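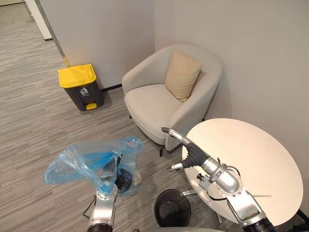

オフィスの角、グレーのソファと黄色いフタのゴミ箱

2019年3月18日。年度末の片付け、うちのフロアは休憩コーナーから始まりました。好きな場所なので張り切ってます。長くなりそうなのでスレッドでぶら下げていきます!

引っ越してきたのが11月で、それからずっと「とりあえず置いた」ままのコーナーだったんですよ。廊下から入ってすぐの角。壁は淡いグレー、床はグレーの横縞のタイルカーペット調。最初は地味だな〜と思っていたのに、今ではフロアでいちばん落ち着く。

で、ゴミ箱の話からさせてください。黄色いフタ、めちゃくちゃ良くないですか。本体は濃いグレーで、フタと足元のペダルだけパキッと黄色。部屋がほぼ無彩色なので、遠くからでも「捨てる場所はあそこ!」ってわかる。

買ったのはIkonenのペダル式で、3559円。最初カタログでは真っ黒のやつを選びかけていて、直前で黄色に変えたんです。あのときの自分をほめたい。黒だったら壁際の影に沈んでたと思う。

正面に小さい白いラベルがついてます。人がポイっと捨てているあのピクトグラム。文字が読めなくても通じるので、海外からのお客さんが来るうちのフロアにはありがたいです。

ペダル式にしてよかった点もうひとつ。コーヒー持ってるときに手がふさがってても開けられる。地味だけど毎日のことなので効いてくる。昼休みなんか、片手に弁当の殻、片手にスマホの人ばっかりだし(私もです)。

次、ソファ。Rinuddenの一人掛けです。背もたれと肘掛けがひと続きになってる丸いタブ型。幅76センチと書いてあって、届く前は「大きすぎるかも」とドキドキしてたけど、角に斜めに置いたらぴったり収まった。

斜めに置くの、ほんとおすすめ。壁に平行にくっつけると急に待合室っぽくなるんですよね。ちょっと振るだけで「座っていいよ」という顔になる。今日も掃除機をかけたあと、角度だけで何回も直しました。

クッションはベージュの四角いやつ。私は角を上にして斜めに立てかける派です。同僚は平らに置く派。通るたびに直し合っていて、もはや無言の文通みたいになってます。楽しい。

本日のソファ掃除メモ
・クッションを外して両面をはたく
・座面のパイピングの縫い目を細いノズルでなぞる
・肘掛けの内側を粘着ローサー……じゃない、粘着ローラー
誤字のまま上げるところだった

パイピングの溝、すごいです。クッキーの粉の地層。誰のかはだいたい見当がつくけど言わない。細いノズルがなければ今日の私は負けてた。

布はつるっとした明るいグレーなので、正直汚れが目立つかと心配していました。でも明るいぶん、どこを拭けばいいかすぐわかるんですよ。濃い色だと気づかないまま何か月も座ってたはず。こういうの、使ってみないとわからないですね〜

脚が黒くて細いのも好きなポイント。床との間に隙間があるので掃除機のヘッドが入るし、重く見えない。前のオフィスのソファは底が床にべったりで、動かすたびに付箋とクリップが発掘されてました。

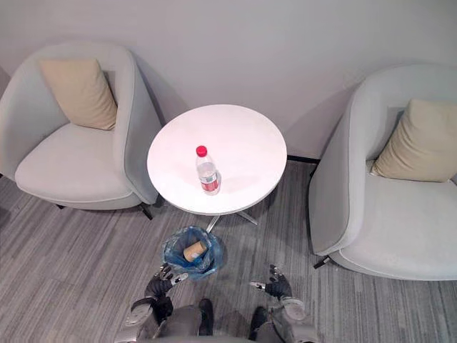
そして丸テーブル! 白くてマットな天板で、同じ形のソファの間にちょこんと入る大きさ。四角いテーブルだと角が膝に当たりそうな場所なので、丸で正解だったと思ってます。

天板がマットだと照明がギラつかないのがいい。ノートPCを置いても目が楽。ただ、輪ジミは見逃しません。固く絞った布で拭いて、すぐ乾拭き。これだけでびっくりするくらい白に戻る。

テーブルの脚は銀色の金属で、足先が広がってるタイプ。ここにホコリがたまるんですよ……足先の上の面! 見えてるのに誰も見てない場所の代表。今日ようやくちゃんと拭きました。光ってうれしい。

テーブルの上に残りがちなもの、第1位はペットボトルです。赤いキャップの水。ちょっとだけ中身が残ってるやつ。捨てていいのか、飲みかけなのか、いちばん判断に困るやつ!

そこで今月からルールを決めました。終業時に卓上に残っていたら、中身を流しに空けて分別に回す。名前が書いてあったら机に届ける。ゆるいけど、決まってるだけで迷わなくなった。

名前を書く用の油性ペンも置こうか迷ったんですが、テーブルの上にモノを増やしたくなくて見送り中。給湯室の引き出しに入れてあるので必要な方はそちらから。

それと、テーブルの手前に小さいゴミ箱を置いてみています。青い半透明の袋をかけたやつ。黄色いフタのほうまで数歩なんですけど、数歩が遠いときってあるじゃないですか。座ったままで手が届くところに一つあるだけで、卓上に残る紙くずがぐっと減りました。

青い袋にしたのは、Henddenの清掃ルールに合わせて。うちのビルでは資源ごみは青の半透明、と入居のときの冊子に書いてありました。私、この冊子を熟読するタイプです。間取り図のページも好き。

袋は20枚入りを買って、交換用を箱の底に何枚か敷いておく方式にしました。外したらその下に次がいる、あれです。実家でずっと母がやっていて、子どもの頃は魔法だと思ってた。

袋のかけ方にもコツがあって、口を外側に大きめに折り返すこと。ケチって浅く折ると、ちょっと重いものを入れた瞬間に全部落ちる。落ちた袋を拾い上げるときのあの気持ち、みんな知ってるはず。

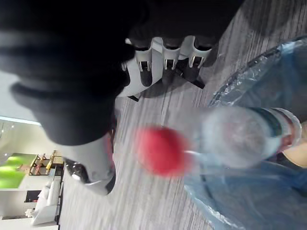
赤いキャップの透明ボトルと、くしゃっとした青い半透明の袋

ボトルの出し方、チームによってやり方が違ってたので、この機会にまとめます。キャップは外す。ラベルははがす。中はさっとすすぐ。つぶせるものはつぶす。以上!

「キャップまで分けるの?」と聞かれるんですが、うちの回収は分けることになってます。地域や業者さんで違うので、ここを読んでる方は自分のところの案内を見てくださいね。

キャップ集めるの、やり始めるとけっこう楽しいですよ。赤、白、緑、たまに青。透明の瓶にためてたら、通りがかりの人が「何かの飾り?」って。ちがいます、ごみです。でもきれいでしょう。

ラベルはがし問題。ミシン目がすっと切れるメーカーのは本当に気持ちいい。途中で斜めに破れるやつは、爪でカリカリするはめになる。はさみを一本、給湯室のシンク横に吊るしたら解決しました。

あと、すすいだあとのボトルは口を下にしてしばらく置いてほしいです。水が残ったまま袋に入れると、持ち上げたときに底に水たまりができていて、縛った口から手首に……冷たい。昨冬の私が身をもって体験済みです。

途中経過。ソファよし、テーブルよし、カーペットは半分。縞の柄って、掃除機をかける方向を迷いませんか? 私は縞に沿ってかけてから、もう一回直角にかけます。直角の回のほうが明らかに取れる。好きな作業です。

この横縞カーペット、明るい糸と暗い糸が混ざっていて、髪の毛とか糸くずがうまく紛れるんですよ。来客にはありがたい。掃除する側としては油断ならない。しゃがんで斜めから見ると急にいろいろ見えてきます。

壁際の黒い幅木も拭きました! 細いのでタオルを指に巻いて、すーっと横移動。ゴミ箱からソファまでの区間がいちばん見えるところなので念入りに。終わったあと壁が一段明るく見えるの、不思議だ〜

リプで「ゴミ箱の中はどう洗ってるの」と聞かれたのでこちらでも。中性洗剤を薄めてスポンジで洗って、水気を拭いたらフタを開けて乾かすだけ。ペダル周りは古い歯ブラシ。黄色い部分は汚れが見えやすいぶん、落ちたときの達成感がすごいです。

もう一つ質問いただいてました。「ソファのグレーと壁のグレー、合わせたんですか?」偶然です! 壁は入居時のまま。ソファは色見本を取り寄せて、壁にテープで貼ってしばらく眺めました。見本を貼るの、ぜひやってみてほしい。画面で見る色と全然ちがうので。

ちなみに候補は3色ありました。濃紺と、からし色と、今の明るいグレー。からし色にものすごく惹かれたけど、黄色いフタと隣り合うとケンカしそうで。結果、黄色の主役はゴミ箱になりました。ゴミ箱が主役の部屋、いいと思う。

後半戦は入れ物の整理です。ずっと袋のまま、箱のまま、床に直置きになってたモノたちに住所をあげる時間。この作業のためにお昼はおにぎりで済ませました。気合い。 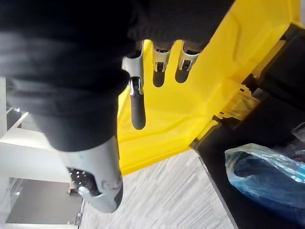
黄色いコンテナ、これまた最高なんです。フタのゴミ箱と色をそろえたくて、うちのフロアでは「片付け関係は黄色」と決めてしまいました。色で決めると説明がいらない。「黄色に入れといて」で通じる。

つるっとした成型のプラスチックって、拭き掃除がほんとに楽。布製のバスケットも見た目は好きなんですけど、一度お茶をこぼしてからは水拭きできる素材に全振りしてます。でっぱりや溝のところだけ、綿棒か歯ブラシでちょいちょいと。

コンテナに何を入れるかは、いま絶賛検討中。候補は、掃除用の布と替えの袋、来客用のひざ掛け、延長コード類。混ぜると結局なんでも箱になるから、一つの箱に一つの用事でいきたい。

「なんでも箱」、過去に何度も生み出してきました。Jundthorpeの現場にいた頃なんか、棚に「その他」「その他2」「その他(新)」が並んでたので。開けるとだいたい同じものが入ってる。あれはあれで懐かしい。

ラベルは白地に黒の文字、大きめで。貼る位置は立って見下ろしたときに読める面。棚に入れる箱なら正面だけど、床に置く箱は上から見ることが多いので、上寄りの面に貼ると探しやすいです。

マスキングテープで仮ラベル→一か月使う→動かなかったらちゃんとしたラベルに昇格、という流れが気に入ってます。最初からきれいに印刷すると、変えたくなったときに惜しくなっちゃうんですよね。

置き場所については、ソファの前と廊下に出る側は空けておくこと。コーナーの良さって通り抜けやすさとセットなので、便利だからって箱を並べ始めると一気に倉庫になる。ここは譲りません!

クッションカバーの替えがほしくなってきました。今のベージュも気に入ってるんですが、シワの寄り方がやわらかいぶん、折り目のところの色が濃く見えるんです。同じベージュで洗い替えを買うか、ちょっとだけ遊ぶか。おすすめのお店あったら教えてください。

観葉植物を置きませんか、という声もいただいてます。置きたい! でも窓からの光がどこまで届くのか、まだちゃんと見てなくて。朝と夕方に何日か確認してから決めます。大きい鉢をいきなり買って後悔するのはもうやりたくない。

同じような小さい休憩コーナーをお持ちの方、テーブルの上って何を置いてますか? うちは何も常備しない方針で続けてるんですが、コースターくらいはあってもいい気がしてきて。輪ジミ拭くの好きだけど、毎日はさすがにね。

残り作業メモ
・カーペットの残り半分
・替えの青い袋を箱の底に敷く
・キャップの瓶を空ける
・コンテナの仮ラベル貼り
・ソファの角度、もう一回見る

カーペット終わったらまたここにぶら下げます。その前にソファで一杯だけコーヒー飲んできますね。クッションは角が上で!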